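Apr 13, 2023

Went to the open day at Skoltura after all. Daithí Flanagan had been on at me for weeks, and the bus was free.
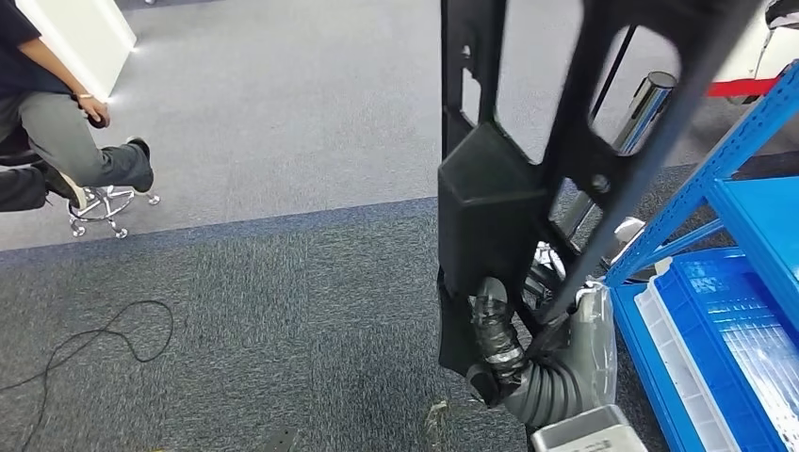
I had told him on the way over that I'd believe in it when I saw it do a dull job for a whole afternoon with no one near it. Didn't get that. Got Eoin Gilmartin with a clicker and a lot of slides. The machine is called Emel. He said 1,214 picks since they set it up, and I asked how many were any good, and he said that depended what I meant by a pick. I wrote that down.

The arm is bigger than I'd pictured, all black, with a gray ribbed hose taped on at one end. The tape bothered me more than it should. I've taped plenty of hoses in my time and I know how long I meant each one to last. Blue shelving right up beside it with the crates on. I'd like to see it work from our shelves at Sheehan, where nothing is where the label says.

We got three tries out of it. One was very smooth, I'll give them that. One it dropped. The last one it stopped halfway and Aisling Moriarty had to go over to the laptop, and Eoin talked about the weather in Prirnov until it started up again.

Daithí thinks we'll have one by the end of next year. Jawad asked the price and was told they'd follow up by email. They want us back in May for a longer run. I said maybe. Sandwiches were decent, egg mostly. Home by 6, feet sore, still haven't called the dentist.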